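Small Office Networks, Handout 9: The Desk as a Network
Riet Meijer, Room 123, 2018-12-23

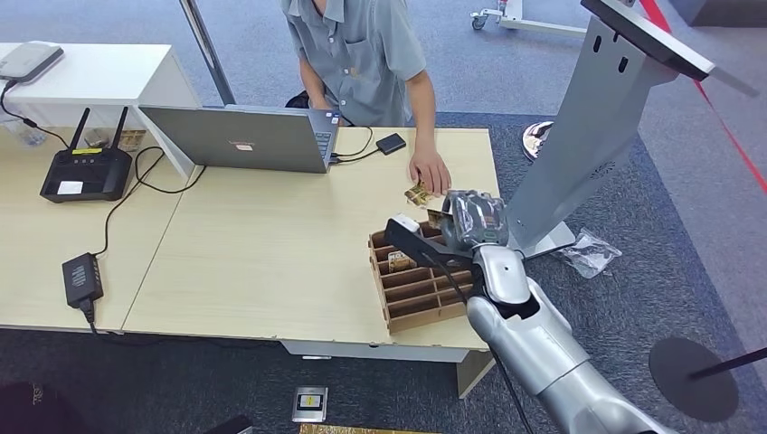

Fig. 1. A working desk: open laptop, black router with two antennas, cables and a divided cardboard tray.

Last time we drew networks as boxes and lines. Today we get to the part I love most – the same network as real objects on a real piece of furniture! Every line on the diagram becomes a cable with weight and stiffness, and every box needs a spot to stand on.

1. Start from the router
In Fig. 1 the router stands on the left side of the desk with its antennas pointing up. Upright is a good default for a room on one floor, as the signal from a vertical antenna spreads mostly sideways. Keep the front face where you can read it. You will want the lights and the label at exactly the moment when nothing works and three people are asking you why.

2. Follow the power
Now find the black adapter brick near the front left edge, and the cord that goes over the edge toward the floor. Trace it with your finger on the printout. Power is the first thing to draw in any desk plan, and students nearly always leave it out (I did too, in my first job at Jikport, and had to redo the whole floor).

Ask of every brick:
- Does it have air on all sides?
- Can a knee or a chair catch the cord?
- Is it marked with the name of the device it feeds?

For the third one, a strip of masking tape and a pen will do. Wrap the tape around the cord near the plug as well, so both ends tell the same story.

3. Short cables, short arguments
Two black cables leave the right side of the laptop and end at a small black device beside it. Short runs like these are a pleasure to work with. Compare that with a 200 cm cable doing a 30 cm job, and think about where all the extra goes. Coil it loosely and tie it with a hook-and-loop strap. Please, no tight zip ties on data cables.

4. Trays and small parts
I am a big fan of divided cardboard. The tray on the front right of the desk has narrow compartments in parallel rows, and a tray like it could take adapters, spare plugs, short leads, even the wrapped gold ones that are in it and next to it now. Give each compartment one kind of thing and write the kind on the rim. The Venkataraman reading (pages 4 to 7) has a lovely section on sorting by connector instead of by device. Try both before you pick a side.

5. For next session
Draw your own desk from above, on one sheet. Power in red, data in blue, anything wireless as a dotted line. Add the furniture, including the cabinet or shelf if a device sits on it. Then change one thing and draw it again.

Upload both sheets to the Stavus folder under course code 3545. Bring the paper copies too – we will pin them up and swap ideas.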